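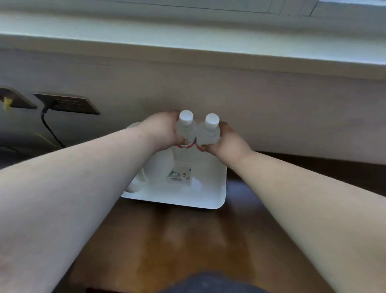
Two bottles and the desk tray, room at the Hindport.

The water supply in a rented room is a small subject, but I have been keeping notes on it since March. My routine is fixed. Both bottles come off the tray before the kettle goes on. One is for drinking and one is for boiling.

The kettle has no volume marks that I trust, so I use the bottle as the measure. A full bottle makes two cups of tea with a little left over. I pour slowly and stop well short of the spout — overfilled kettles spit, and a varnished desk shows every drop.
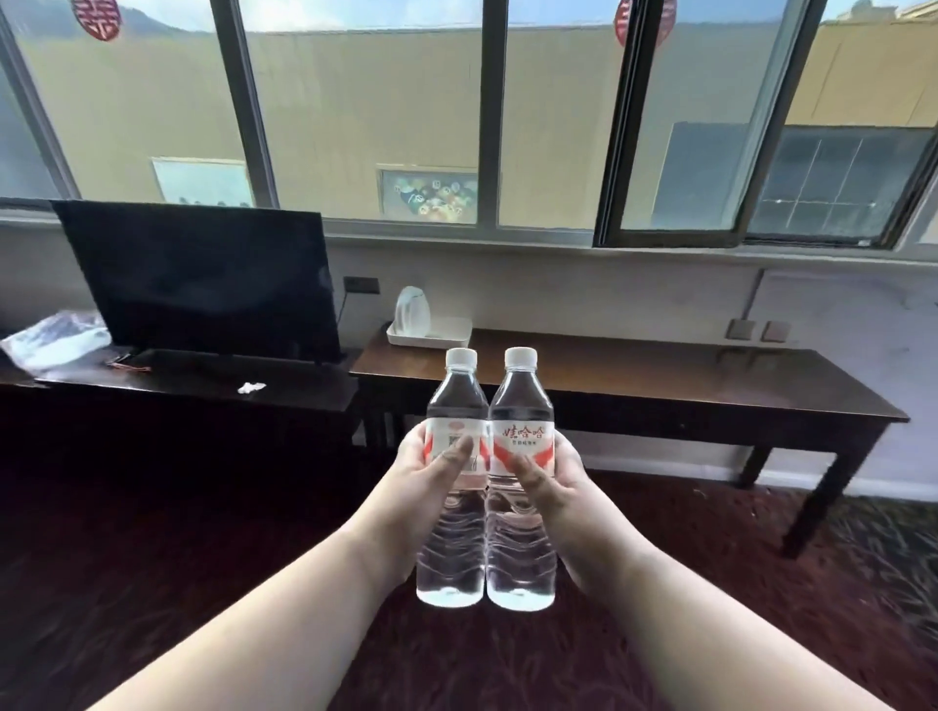

Rosalba Russo wrote in after the last post to say that she boils tap water everywhere and keeps the sealed bottles for brushing her teeth and taking pills. Her kettle gets descaled every 10 uses, and she thinks bottled water in a kettle is a waste.

I accept the point about cost. My objection is scale. I can descale my own kettle, but I can't vouch for one in a hotel room, and tap water leaves its deposit on top of whatever the last guests left.

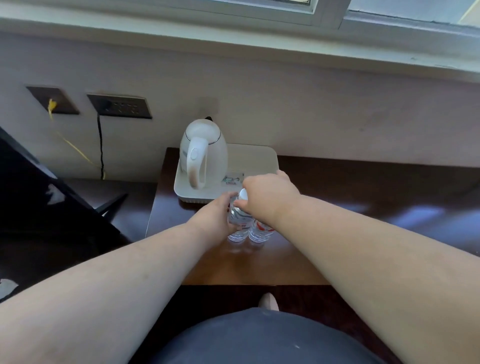
Caps are the other detail. I hold the body of the bottle low and firm but don't squeeze, then turn the cap until the ring lets go. Thin plastic gives under a tight grip, and a full bottle will send water over your wrist. Open it away from the kettle base. The second bottle stays sealed until the first is empty.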